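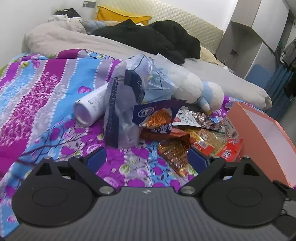

ruoxi_bai: Passed my derm boards retake, 389 flashcards later!! The mouth and lip cards were what saved me, I drilled them every single night. My review spot was a bed with a pink and blue flowery spread and snack packets in a heap, and I loved it. Go through the Bollus deck twice, it's so good!

tianyou_x: Congrats!! Disagree on Bollus though, the drug rash section is thin. I liked Serotska way more.

ruoxi_bai: Thin, sure, but it sticks! Serotska put me to sleep by card 31. 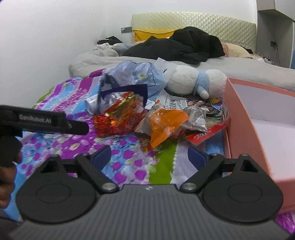
derm_pgy4: How long before the test should I start timed blocks?

tianyou_x: Four weeks out, one block a day, and read every wrong answer that same night.

ruoxi_bai: I'd go six, but same idea. Good luck!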